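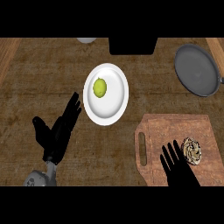
Morning Rounds in the Zornwood Kitchen

The first thing you learn at Zornwood is that a simulated robot needs as much upkeep as a real one. The kitchen cell runs on a rack of machines at the back of the second floor, and every morning before the training jobs start, somebody sits down with a mug of coffee and gives it a checkup.

It's a wonderful thing to watch! The cell is a pair of black robot hands over a virtual tabletop, and the job is everyday kitchen work: pick up a piece of fruit, move it to the pan, slide something off the cutting board. The team calls the checkup "rounds," and it takes 28 minutes if everything behaves.

Rounds begin with the hands at rest. The technician loads the starting pose, lets the physics run with no commands going in, and watches for drift. A healthy hand stays put. One with a bad joint setting will creep, or shiver very slightly at the fingertips, and the shiver gets worse the moment the hand touches anything. Last August a single damping value was typed in with the decimal point one place over, and the left thumb buzzed like a trapped fly for most of a morning before anyone tracked it down.

Next come the fingers, one joint at a time, out to the limit and back. The software that does this is called Lurkis (homegrown, a bit cranky, much loved), and it plots where each joint was told to go against where it went. When the two lines split, the technician opens the joint file and starts nudging numbers. Stiffness first, then damping, then friction. Change one, run it again, write it down.

Then there's contact, the part everyone here really wants to talk about. Round fruit is a pest. It has to roll when it's bumped and stop when it ought to, and a dished plate makes that harder, with a curved surface sitting inside another curved surface. Simplify the collision shape of the plate too much and fruit hovers over the well or sinks into it. The current plate is built from 146 small pieces, and the difference is a delight to see.

The cameras come last. A virtual lens can't get dusty, but it can be moved by a careless edit, so Sulero, the logging tool, compares a fresh view of the table with the saved one and complains loudly if they don't match.

After that it's 30 short test grasps, and if those look right, the queue opens and the cell gets through 2,000 attempts before the evening. The rounds log stays open on the desk all day. The most recent entry reads: "Right index a touch soft at full stretch. Raised stiffness, reran, good. Check again tomorrow."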